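March 20, 2019
2 min read

Sourdough log, jar 46. I nearly gave up on this starter in February, when it smelt like nail varnish for a week and wouldn't lift a thing. Swapped to the Clandstead rye and it perked up in two feeds (I should have done that ages ago!). Fed it at breakfast, lid on loose, and left it on the shelf over the boiler.
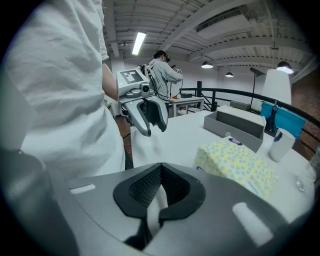
White T-shirt, arm out over the table.

Dough weighed 1042 g once the salt was in, a touch stiff, so I wet my hands for the folds and stopped fussing. Eino Eskola reckons I underproof everything, and he may well be right, but his last Zancombe loaf spread like a cowpat so I'm taking it with a pinch of salt – four folds this time, then a long night in the fridge. 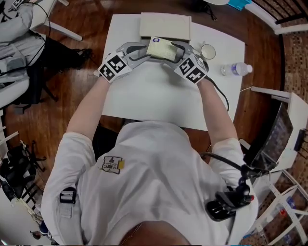

I still want to try the Koo flour on its own. Everyone at Prumville mixes it half and half and I can't get a straight answer as to why. Two small tins, same water, same oven shelf, one with and one without. If anyone's got the big scales, please put them back by the sink. Next feed tonight, and I must buy more salt.

3 comments · 2 shares
© 2019 Prumville bread bench notebook | Contact | Back to top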